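Section 4: Setting Out Fruit on a Covered Table

Applies to the Cellilura printed table cover, item 472, and to other Briltley covers with a border print. Last checked 23rd April.

4.1 Before you start

The cover measures 223 by 188 cm. The leaflet in the packet says it "lies flat at once." We have not had one do that yet. Allow it 30 minutes on the table before you put anything on it, and expect the fold lines to stay faintly visible after that.

1. Wipe the table and let it dry.
2. Open the cover and find the border. It should run along the edge of the table, not across the middle.
3. Smooth from the center outward with a flat hand. Pulling on the corners only moves the wrinkles.
4. Check that the overhang is even on the two long sides. If your table is rounder than it is long, it won't be, and there is no use fighting it.

Note: The Hourani cover clips are sold as a fix for slipping. They hold well on thin tabletops. On thick ones they pop off, so try one before buying the full set.

4.2 Choosing where the fruit goes
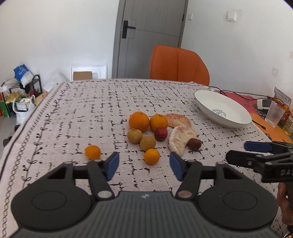 Most printed advice on fruit displays assumes a bowl, and a deep bowl hides whatever is at the bottom until it goes soft. Fruit set straight on the cover is easier to check. The usual objection is that a busy print swallows it up, and we half believed that ourselves. With the black crosshatched lines, though, large oranges still stand out well, and so does the pale pith of the peeled pomelo lying to their right. A dark lychee tucked in beside an orange is easier to overlook. If you want the dark fruit noticed, move it forward.

1. Put the largest fruit down first, toward the back.
2. Lay peeled pieces to one side with the curve showing. Pomelo segments hold their shape well enough to sit without a dish, but see the caution below.
3. Fill in with small fruit at the front, where people can reach it without knocking the oranges.
4. Leave bare cloth around the group. Round fruit rolls, whatever the packet says about a "grip finish."

CAUTION: Cut or peeled citrus can mark the print. The cover is described as stain resistant, and a fresh splash does wipe off. Juice left overnight is another matter. Put a small plate or a square of baking paper under peeled fruit if it will be out for more than one meal.

4.3 Adjusting the layout 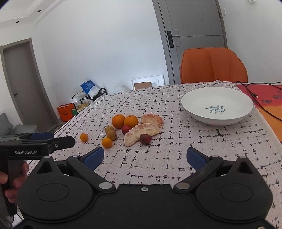 Fig. 2. Oranges at the back, pomelo to the right, with a small tangerine set off to the left.

Some guides call for a strict pattern, with matching fruit in pairs and equal gaps. You may follow one if you like. We could not see that it did much, and the first guest to take a tangerine undoes it. A loose group is simpler to put back together.

1. Turn each orange until its best side faces out.
2. Keep small brown-skinned fruit close together so it reads as one group.
3. Move any fruit that hides another of the same color.
4. Stand at the far end of the table and look once. Stop there.

Note: The Ceststead edition of this guide tells you to rub oranges with oil for shine. Skip it. Oil comes off on the cover and is harder to remove than juice.

4.4 Clearing away

1. Lift the fruit off. Do not drag it, especially over the border.
2. Shake the cover outdoors.
3. Blot damp spots, then wipe with lukewarm water and a drop of dish soap.
4. Dry fully before folding. A cover put away damp in November will smell by the time you want it again.

For storage on a roll, see Section 5.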